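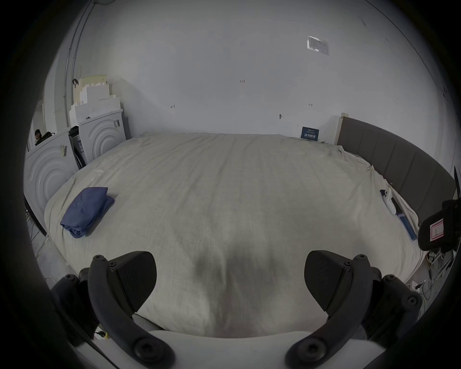

Does a capsule wardrobe save you anything?

Every February the same advice comes round again. Clear out your clothes, keep a few dozen things in colours that go together, and you'll save money, time and floor space. This year it has a new name, the Binden method, and a paid app called Vulora to go with it. Several readers asked whether it was worth the bother, so Vibeke Bergmann and I gave it a go.

The app wants you to enter every item you own. I had 87, not counting socks, and putting them in took most of a Friday evening. Vulora then told me to part with more than half. It wanted my only decent raincoat gone on the grounds that I hadn't worn it for a month. It had been a dry month.

Vibeke got further than I did. She followed the rules for 12 weeks and says she did spend less time getting dressed, though she also ran the washing machine a good deal more often. Fewer shirts means each one comes round sooner. The Binden leaflet doesn't mention this, or what so much washing does to cheap cotton. 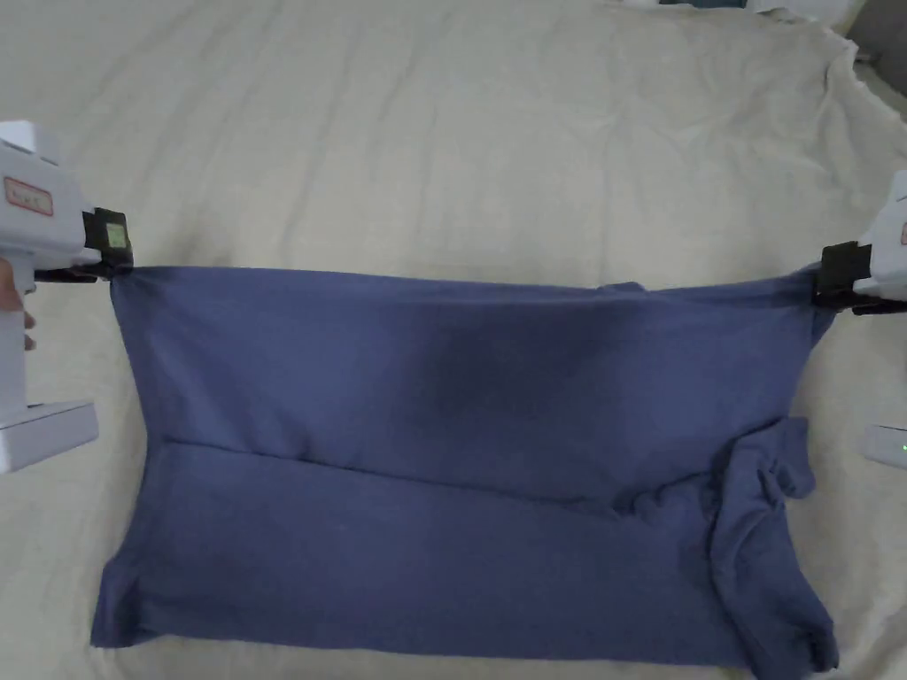

A blue T-shirt, partly folded on the bed.

Then there's the money. The leaflet claims a saving of 648 a year without saying in which currency, or who was asked. I wrote to find out and got a voucher code back. The shop attached to the app will happily sell you a "starter capsule" of new plain clothes to replace the ones you've just given away, and I can't see how that leaves anyone better off.

Tuấn Ung, who sorts donations at the Mai charity shop, isn't keen either. He told me the bags that arrive after these crazes are mostly worn-out basics, with a few good things that people come back looking for in the spring. The shop can sell a clean coat. It can't do much with a grey vest.

None of this means you should hang on to trousers that don't fit. If a drawer won't shut, take some things out of it. But that costs nothing and doesn't need an app — and you can keep your raincoat.

If you've stuck with a small wardrobe for longer than a year, write in and tell us what you've had to replace. We'll print the replies in the next issue, grumbles included.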